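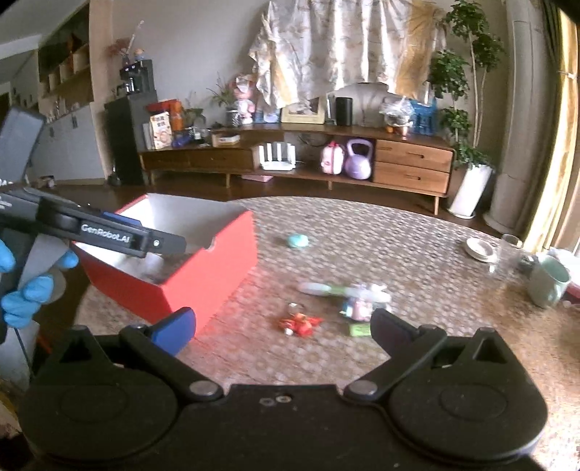

gatmont_ops
Has anyone bought more than one pair of hand-held grippers for collecting demos? Trendcombe quoted us $6,300 for two pairs plus 88 hours of data processing, and I have to put a number in the budget by September. Their pitch is that anyone can do useful work at home. Toys into a box on a patterned tablecloth, sure, I believe that part. I don't believe the 88 hours gets us a policy that works on our packing line.

bozsik
It won't. Buy one pair, do 100 episodes of your own task, then decide.

T. Fallahi
Disagree with bozsik. One pair means you stop whenever a finger pad wears out. We lost a week to that. Get the second pair and drop the processing.

gatmont_ops
Did you get a price on spare pads by themselves?

T. Fallahi
$63 a set from Wolluveo, shipping extra. Ask what else is "extra" while you're at it.

farzad_abbasi
Nobody has mentioned labor. Two hands on two grippers is one full-time person, and clutter like plates and a glass next to the toys slows them down. Our labor line was bigger than the hardware.

bozsik
So one pair then.

farzad_abbasi
Or none until they show you results on somebody's real line. I asked twice and got a brochure.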